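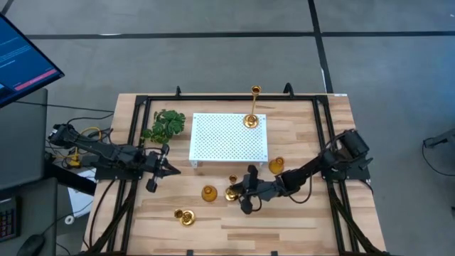 ## Robotics Club: Dinner for Nobody in Particular

The club's two-arm team has spent February learning to decorate. Their task for the spring showcase, code name Butik, sounds like something you'd hand a bored nephew before the guests arrive: take three gold candlesticks, two amber vases and a leafy plant, and arrange them so that a reasonable person would want to eat nearby. The tall candlestick goes on the white platform. The short ones are still under negotiation.

Rosalba Morelli, who wrote most of the right arm's code, has logged 409 practice runs and has opinions about all of them. Shiny round bases are her current enemy. Ingeborg Strobel looks after the left arm and would like it known that hers has the better manners.

Showcase rules give each team 600 seconds and 1,000 points, with points off for anything knocked over. The team's best score so far is 195, a number they've asked us to print without comment.

Practice runs after last period until the custodian starts flipping lights. Visitors are welcome if they stay behind the tape and keep their centerpiece advice to themselves. The club also needs more candlesticks, short ones preferred, any shade of gold. Drop them in the box by the door marked Yook (last year's project, long story).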